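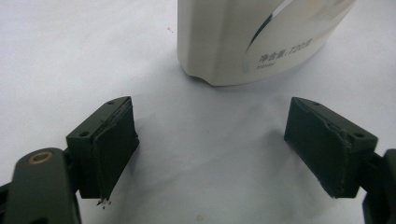 19 ago 2024. Sigo con las pruebas de barniz al agua para el parqué de roble del piso de Tradotlow, que me están dando más guerra de la que pensaba. El viernes dejé lijadas las tablas de muestra a grano 120 y hoy tocaba comparar los dos fondos, el Zurnex y el Pasa, con la misma mano y el mismo rodillo. Primer lío, las cantidades: yo apunto en gramos, Ermanno en mililitros, y así no hay quien compare una hoja con otra. Desde hoy todo en gramos, por favor, como el bote blanco ese que pone 720 克 de contenido neto, y quien quiera mililitros que haga la cuenta en su casa. Lo digo con cariño, pero he perdido media mañana con las notas de julio.

Tabla A, fondo Zurnex. Puse 131 gramos por metro cuadrado, pesando la cubeta antes y después (con el rodillo dentro, que si no se te va lo que chupa el pelo). Se extiende de maravilla, casi demasiado, y a los 42 minutos ya no marcaba el dedo. El tono me gusta: calienta un pelín el roble sin ponerlo naranja. Lo malo, que levanta bastante repelo y habrá que pasar la rejilla sí o sí antes de la segunda mano.

Tabla B, fondo Pasa. 159 gramos por metro cuadrado para que cubriera igual, que ya es diferencia. Más espeso, deja empalmes si te entretienes, y yo me entretuve porque sonó el teléfono. Dos marcas de solape en el lado corto, las he rodeado con lápiz para que no las confundamos luego con un fallo de lijado. A cambio el repelo es mínimo, ¡da gusto pasar la mano!

El taller estaba a 27 grados a mediodía, o sea que los tiempos de secado no me los creo del todo. Repetir a primera hora con la puerta cerrada.

Ermanno Fiore se pasó después de comer a ver las tablas y él va con el Pasa sin dudarlo. Dice que en un salón grande el Zurnex seca tan deprisa que vas corriendo detrás del borde húmedo. Puede ser. Yo en una tabla de muestra no lo noto, claro, y en el salón de Tradotlow son más de 15 metros de pasillo y estancia seguidos, sin un corte donde parar. Habría que probar con retardante, pero no me queda y no sé si es compatible con los dos.

Otra cosa - la lijadora de bordes vuelve a dejar medias lunas. Le cambié el plato y sigue igual, así que sospecho de la rueda. He llamado a Workneh por el recambio y quedan en decirme algo esta semana. Mientras tanto, los rincones con la rotorbital y paciencia, y nada de apretar, que luego salen todas las marcas al barnizar.

Pendiente:
Segunda mano en A y B, misma cantidad en las dos.
Tercera tabla con el Zurnex y retardante, si aparece.
Preguntar a los clientes si quieren mate o satinado, que me dijeron las dos cosas.
Lavar los rodillos hoy, el del Pasa ya está medio tieso.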